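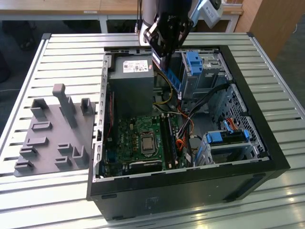 Open tower on its side, PSU upper left

Coil whine or PSU fan? Brakura 2 tower
30 Jan 2022

slatfoot
Getting a high tone from this class of case at idle. It goes away under load. The fan curve is flat up to half load, so I suspect the supply. Is there a way to separate coil whine from bearing noise without a meter?

ohm_and_away
Pitch. Bearing noise follows fan speed. Coil whine follows frame rate or current draw. Uncap the frame rate in a menu and listen.

Trovadel319
Disagree that it's that clean. My Flodora supply whined at idle only, and the cause was the low-power sleep states. Turn those off in the BIOS first.

ohm_and_away
That still makes it current draw.

Trovadel319
Sure, but the menu test would have missed it.

slatfoot
Sleep states off, tone gone. Idle draw went up by nearly 2 watts. I can live with that.

kettlelead
I'd return it under warranty. A supply shouldn't do this at any load.

Trovadel319
Most sellers don't treat whine as a fault. Mine refused in July.

slatfoot
Keeping it for now. Will try a different outlet circuit before I decide.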